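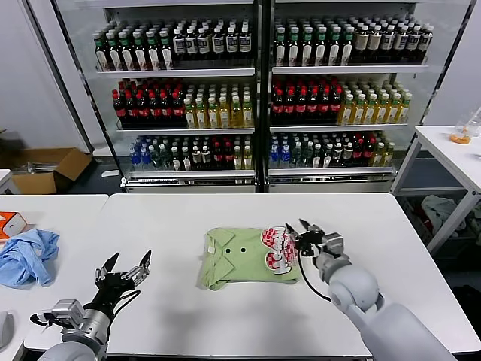

Drokatora Returns Desk is a table of exchange and refund requests sent to small clothing shops by email and web form. It was put together to help people write and test reply templates, and to compare how shops word their return rules. One row is one item. If a customer sends back a light green shirt with a collar and a white package with a red-and-white checkered pattern under the same order, that makes two rows with the same order code.

Overview Files Fields Known issues License Contact

What is in it

The release has 200 rows from 29 shops. All of them sell through the Fornano storefront and agreed to share their request logs with names, addresses and order numbers taken out. Most requests date from April, when several of the shops moved their spring stock and the inboxes filled up.

Files

returns.csv — the main table
shops.csv — one line per shop, with its return window and who pays postage
reasons.txt — the list of reason codes and what each one covers

Fields

item_type: free text from the shop, lower case
reason: a code from reasons.txt
first_reply_hours: hours from the request to the first reply written by a person (automatic replies are skipped)
outcome: refund, exchange, store credit, declined or open
window_days: copied from shops.csv. The usual value is 30.
note: anything the shop added, lightly edited

Reason codes were assigned by hand. When a customer gave two reasons, the first one was used and the second went into the note field.
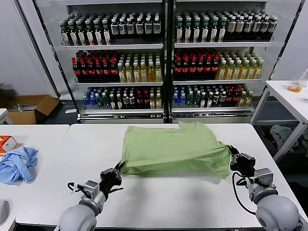 One of the shops wrote back after the first draft that "wrong size" was too broad, and that a customer who ordered the wrong size and a customer who was sent the wrong size need very different replies. We split the code in two. Rows where the message did not make it clear are marked size_unknown.

Known issues

In 39 rows the outcome is still "open". Kaewmanee closed its web form partway through, so its later requests came by email only and the reply times are less exact. Times are in the shop's local time zone and have not been converted.

Jukis uses store credit for everything outside the window. Filter it out before comparing refund rates.

Please do not use the table to rank shops. Some sent us every request they had, others sent a selection — shops.csv says which.

License

Free to use and change with credit to the Drokatora project. Corrections are welcome through the contact page.

Last updated: 2020-09-28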